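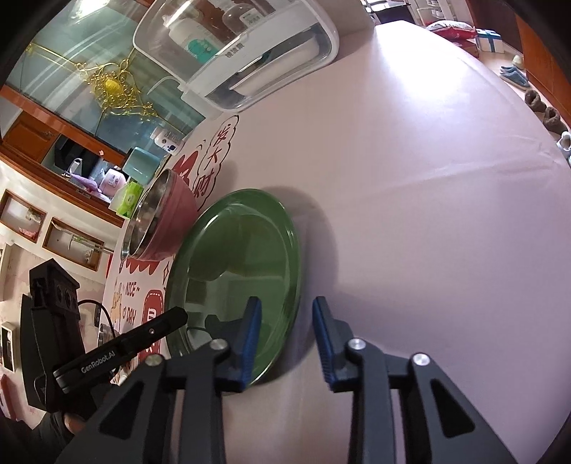 Home Skills, Unit 3: Setting, Clearing and Putting Away
Handout for the Hosgate evening group
September 25, 2022

Okay, this is the unit people roll their eyes at when they see it on the schedule, and then it ends up being the one they ask me about in the hallway. We're doing the table. Cloth, plates, bowls, getting them on, getting them off, and getting them into a cupboard that was built for half as many dishes as you own (mine certainly was).

Bring this sheet with you. I've left wide margins so you can scribble, and I'll be adding things as we go because I always do.

1. The cloth

Start with a cloth you aren't scared of. I grew up with a white one that came out for guests and made everybody miserable, and I've been a fan of loud printed ones ever since. Pink is great. Cartoons are great! A busy print forgives a soy sauce drip in a way plain linen never will.

Hang it evenly first, then smooth from the middle outward with flat hands. On a round table, walk all the way around it once and look at the drop from each side. You'll want to tug at one spot and be done. Don't, you'll just move the problem across the table.

If your cloth has a print with a right way up, decide who it faces. On a round table somebody is going to be reading it upside down whatever you do, so I point it at whoever comes through the door.

A lot of New Year cloths carry lucky phrases, and a few of you asked about those back in February. The ones you'll run into most:

发大财 (fā dà cái): make a big fortune
福 (fú): good fortune, blessing
日进斗金 (rì jìn dǒu jīn): literally "a dipper of gold comes in every day"

The last one is my favorite. It turns up on shop walls as well as on table things, often one character to a circle, and you read it straight down when it runs in a column.

2. Picking up a plate

Yes, we're practicing this. A flat plate lying on a cloth is harder to lift neatly than you'd think, as there's hardly any gap to get a finger under. What works for me is to tip it from one side until the far rim is carrying the weight, then bring the other hand to the raised edge. Slow is fine. The cloth grips the bottom rim a bit and keeps it from skating off, which is one more point in favor of cloth over a bare polished top.

Keep your thumb on the rim and off the eating surface. With patterned plates I tell people to stay on the border, so you've got a line to aim for.

Glossy dark plates show every fingerprint. Hold them by the edge and wipe them last, with a dry cloth, under whatever light you've got.

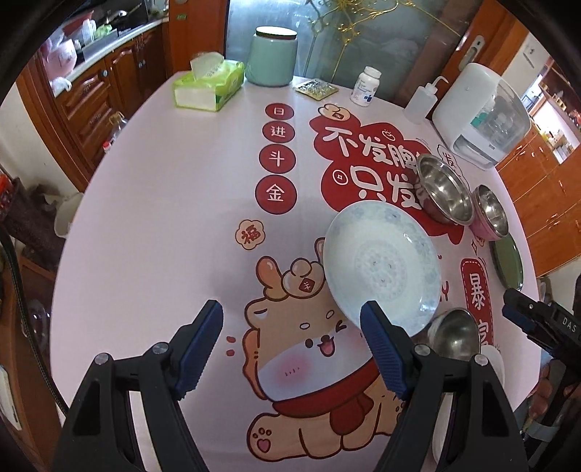 Fig. 2. White patterned plate tipped up on its edge, with the steel bowls grouped on the right side of the table.

3. Bowls

Steel bowls are what I'd buy if I were starting over. They're light, they nest, they survive a drop, and they don't mind being shoved. The kind with a colored outside and a plain steel inside are nice if you like a bit of color on the table, and I find them easier to tell apart when three people are eating three different things.

Things to watch for:

Sort by size before you stack anything. Biggest at the bottom, and if a bowl rocks when you set it inside another one, take it back out, it belongs in a different pile.

Steel inside steel can jam. If two are stuck, run warm water over the outer one and twist. Please don't pry with a butter knife (ask me how I know).

Never park a ceramic plate on top of a stack of bowls "just for a second." In the Josendale group last year we lost a very good plate that way and I heard about it for weeks.

4. Clearing

My order is scraps, bowls, plates, cloth. Some people swear by plates first, and if your table is big enough then go ahead, I won't fight you. At home mine is small and the bowls take up the room, so they go.

Clear one side of the table completely and use it as your work space. Group like with like there. You'll get steel in one bunch, ceramic in another, and then you carry two sensible loads to the kitchen instead of making ten trips with one dish each.

Don't pull the cloth with anything still on it. Lift the last dish, check under the folds for chopstick rests and bottle caps, then fold the edges in toward the middle so the crumbs stay put, and shake it out over the sink or outdoors.

5. Washing the cloth

Mine goes in at 40 degrees Celsius. There's a 60 setting on my machine too and I used it once on a printed cloth, and the reds have been sulking ever since. Check the tag on yours before anything else.

For next time

Set and clear a table at home once, start to finish, and write down where you got stuck. Half a page is plenty. If you're in the Posley group, you can hand it in with the shelf plan. Ibarra people, you've already done shelves, so just bring the notes, plus one bowl that doesn't stack with anything else you own. We'll try to find it a home.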